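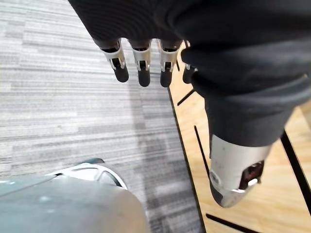 Call for musicians: the Wamamis residency for new bands and solo artists

Wamamis is a small record label and we are looking for musicians who want to record a first album or a first long EP with us. The call is open from 2023-02-15 and it closes on the last day of April, at midnight.

We work mostly with slow electronic music, folk songs with strange arrangements, and instrumental music which does not fit so well in the shops. But we do not want to close the door to other styles. Last year we said yes to a brass quartet, and it is now the record we play the most in the office.

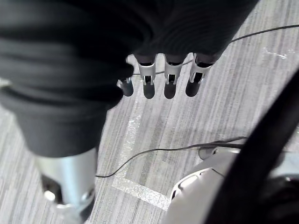

3 min read

What we offer

We choose 2 artists or groups. Each one receives ten days in the Govstead studio with an engineer, and after this four days for mixing. Govstead has one large live room, one small booth, an upright piano and a good collection of old amplifiers. You may bring your own instruments, and we ask you please to do it if you are a drummer, as the house kit is a little tired.

Each chosen artist or group also receives a fee of 4000 euros. The fee is for the whole group and it is yours to divide. It is not an advance, so we will not take it back from your sales later.

The finished music will be released by Wamamis on digital platforms and on vinyl, in a first pressing of 500 copies. You receive 100 of these copies to sell at your concerts, and you keep all the money from them. The rights of the songs stay with you. We ask for a license of the recordings for seven years, and we will send you the full contract before you must decide anything.

Who can apply

You can apply if you have not yet released a full album on a label. Self-released music is no problem. All members of the group must be over eighteen on the day the call closes. You can live in any country, but you should be able to travel to Govstead and to stay there for the complete recording time. We pay the train or bus tickets. For flights please write to us first.

Groups can have up to six persons. If you are more than six, we will have difficulty with the beds. 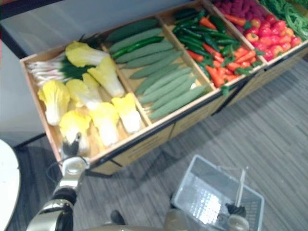 Napa cabbages and other artificial vegetables in a wooden display bin.

How to apply

Send us one email with the following:

Three pieces of music, as links. Demos are fine, also demos made with a phone.
One page of text about what you would like to record and why now.
The names of all members and what each one plays.
The dates in summer or autumn when you surely can not come.

Please do not send files attached to the email, the mailbox becomes full very fast. We also do not need a press kit, a video or the number of your followers.

The text can be in English, Slovak or German. We do not judge the grammar.

How we choose

Everything is listened to by at least two persons from the label. After the call closes, we make a short list and we invite these artists to an online talk of half an hour. The final decision is made together with Casado, our distributor, and with the booking office Bevemard, who will offer both artists a place on one of their club nights after the release. The club night is paid separately.

We answer to every application, also when the answer is no. Please understand that we can not write long comments about the music.

Questions

The contact person for this call is Emília Kollár. She is in the office from Monday to Thursday and she prefers emails to calls. If your question is about the technical equipment of the studio, write "Govstead" in the subject line and she will give it to the engineer. For applications, please write "Residency" and the name of your group.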